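Flultilport – Quartalsreihen zum Außenhandel

Der Datensatz enthält Quartalswerte zur Warenein- und -ausfuhr der Hafenregion Flultilport. Herausgegeben wird er von der Forschungsstelle Fogh, die technische Aufbereitung liegt bei Pement. Erfasst sind 725 meldende Betriebe in neun Warengruppen. Alle Werte sind nominal und nicht saisonbereinigt.

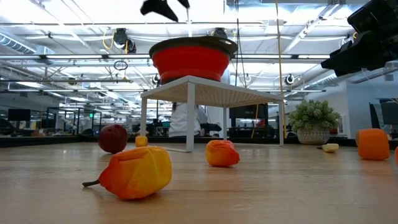 Ausgabe 9 / Heft 3

Dateien und Felder

Jede Warengruppe liegt als eigene CSV-Datei vor (Trennzeichen Semikolon, Kodierung UTF-8). Die Felder lauten: quartal, gruppe, richtung, wert, status. Vorläufige Werte tragen im Feld status den Eintrag »v«, endgültige den Eintrag »e«. Revisionen erfolgen bis zu sechs Quartale rückwirkend. Wer Zeitreihen fortschreibt, sollte deshalb stets den vollständigen Bestand neu einlesen.
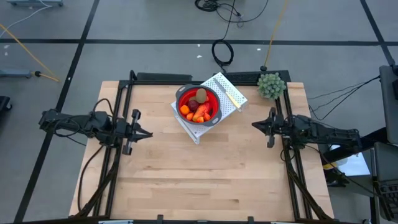
Einfuhr und Ausfuhr werden getrennt erhoben und erst im Saldo zusammengeführt. Beide Reihen verwenden dieselben Gruppenschlüssel und dieselbe Quartalsabgrenzung. Der Aufbau ist spiegelbildlich, vergleichbar den beiden schwarzen Roboterarmen, die von links und rechts zur Tischmitte weisen. Abweichungen zwischen den Reihen – etwa durch Nachmeldungen – werden nicht ausgeglichen.

Bekannte Einschränkungen

Transitware ist nicht enthalten. Für Gruppe 6 fehlen Angaben zu Kleinsendungen. Ein Vergleich mit den Dromik-Reihen ist wegen abweichender Bewertung nur eingeschränkt möglich.

Stand: 4. Dezember

Verwandte Einträge
- Dromik: Einfuhrpreise nach Warengruppen
- Fogh: Methodenbericht zur Revision
- Pement: Gruppenschlüssel und Umsteigetabellen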